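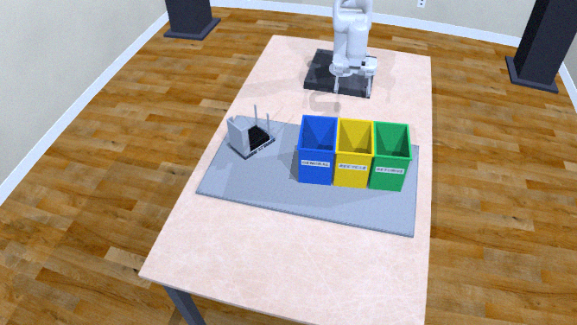
Walid Khoury wants to know how a sorting arm can report a clean run and leave a good part of the work sitting where it started. Fair thing to ask, Walid. Long answer follows.

2/
Background for anyone new. We're building a three-way sorter for the returns counter at Prandlow: general, recycle, returns. Everything gets run in simulation first. The real cell goes into Semcombe in April, if this doesn't push it back.

3/
I left a batch going overnight. 428 cycles. In the morning the log said 428 completed, no faults, no stops. Green all the way down. I nearly sent that to the client with my coffee.

4/
Felicja Tokarz opened the bin counts before I did. They didn't match. The bins were 75 items short of what the log said had gone into them. Nothing on the floor, nothing on the table. The items had never been picked up.

5/
So in 75 cycles the arm went down, closed on air, lifted, swung over to a bin, opened, and wrote "placed". The motion was fine every time. If you watched it at fast playback you'd have missed it. I did watch it at fast playback and I did miss it.

6/
The pick is the tight part of the job. The fingers have to come down into a small grey box with the item lying in it, then get back up past the sides. All the trouble was at that end. The three bins are easy by comparison.

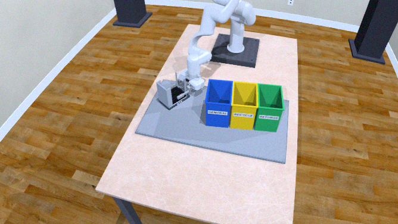

7/
First guess was the depth reading. Dark items on the bottom of a grey box, so you assume the camera is struggling. Selim Aksoy spent a morning on it. The depth was good. The target point was good too. Sorry, Selim.

8/
Second guess was the fingers clipping the side of the box and stopping high. That happened in a few cycles and we've moved the approach point in a bit. It didn't explain the rest.

9/
The actual fault was in the grip check. After closing, the software looks at how far apart the fingers are. If they're all the way shut, you've missed. If there's a gap, you've got something. Simple enough, and it's worked on every cell we've done.

10/
Except the old cell had longer fingers that met flush. The new ones, in the model at least, stop with a seven millimetre gap when they're fully closed. The check was still comparing against zero. Every miss looked like a hold.

11/
One number, in a settings file copied over from the Joltex job. I copied it. My name is on the change.

12/
Someone will ask why the weight check didn't catch it. It was switched off. Some of the items are so light they were tripping it for no reason, and Birsen Bilgin and I agreed in the winter to turn it off "until the grip check is proven". Then we never went back to it.

13/
It matters past the counts. The recovery routine only runs when a miss is reported. With no miss reported, the arm went straight on to the next cycle, with the last item still in the box. In a few runs it came down on two items stacked up. In sim that's a strange-looking wobble. At Semcombe it could be a bent finger, or something flicked out over the edge of the table.

14/
There's a guard around the real one, so I'm not claiming anyone was going to be hurt. But the guard was sized for an arm that knows whether it's holding something. I've asked for that assessment to be redone and Sibel Akyol has it now.

15/
What we've changed so far:
The closed position is measured at start-up now and isn't read from a file.
Weight check is back on, with a lower limit.
A cycle can't be logged as placed unless the bin count goes up.
Three misses in a row stops the arm and it stays stopped until a person resets it.

16/
I don't love the last one. The client will see more stops in the first month and they'll ring me about it. Birsen wants it at five. We're leaving it at three for the install and we'll look again after.

17/
Re-ran the same batch with the same seed. The log now reports misses, retries most of them, and the bins match the log. It did stop once and wait for a person. That was at 2 am and the person was asleep, so the rest of the batch is running as I type this.

18/
Couple of replies asking if the bin labels had anything to do with it. No. The sorter picks the bin from the item class, and the classes were right. The labels are for the counter staff.

19/
Also yes, the team at Yalçınkaya have been told. They use the same base settings with a different gripper. They're checking theirs this afternoon and I'll add to the thread if they find anything.

20/
If you've swapped fingers on a cell lately, close the gripper on nothing and read what it gives you. Then go and find what your check thinks "closed" is. Took us two days to get to it and thirty seconds to look up.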